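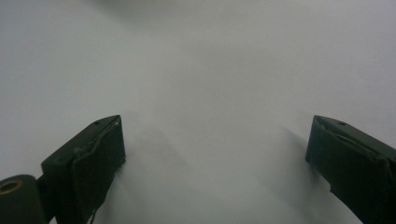 手持夹爪叠布作业规范与小窍门

适用范围:桌面上的薄棉布、纱布、擦碗巾,单层或对折。厚毛巾另见Berberg作业单。本页由Oltholm工坊维护,5月复核一次。

开工前

1. 桌面用拧干的布擦一遍,等干透再铺料。浅色桌面上的线头不显眼,侧着光看。
2. 夹爪全开、全合各3次,听连杆有无异响。轴孔处的铜色衬圈不加油,油会沾到布上。
3. 检查指面衬垫。边缘起毛可以继续用,毛丝用小剪刀齐根剪掉,不要扯。衬垫与指体之间能塞进一张名片时,停用并更换。
4. 螺钉用手拧紧即可,不上电动批。

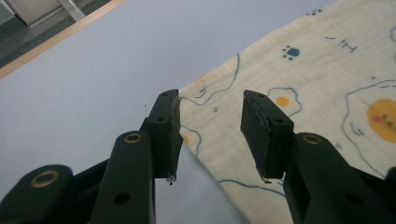

铺料时布边与桌沿留出4厘米以上,防止拖动时滑落。薄纱布有小皱不必熨,用手掌从中间向外抹平。印花布以布边为对齐基准,不以图案为准,印花常有偏斜,照着图案叠会越叠越歪。

夹取

指尖先停在布面上方,张开,对准布边内侧约一指宽处再下压。下压以布面微陷为度,压重了会连桌面一起刮。合拢要慢,夹住后停一拍再提。提起高度不超过5厘米,过高时布角会回卷。
一次没夹住,退回起始高度重来,不要在布上横向找。

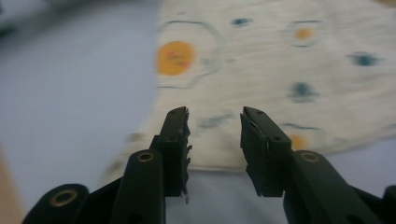 移动速度宁慢勿快。夹爪转向时手腕先到位,再带动布料。记录画面发糊的段落单独标记,复查时先看这些段落。松爪前让布先贴到桌面,张开后竖直退出,斜着退容易把上层带起来。

收工

衬垫上的碎屑用软毛刷顺一个方向刷净,不用酒精。夹爪保持张开存放,合拢久放会在垫面留下压痕。布料按Mulder登记表编号入袋,污损的另放。

更换周期

衬垫满528次夹取换一副,左右同时换。只换一侧,两边摩擦不一致,布会往旧垫那边偏。旧垫剪开后可以垫Steter台钳的钳口,夹软木料不留印。

2024年2月21日修订:增加第3条名片检查法。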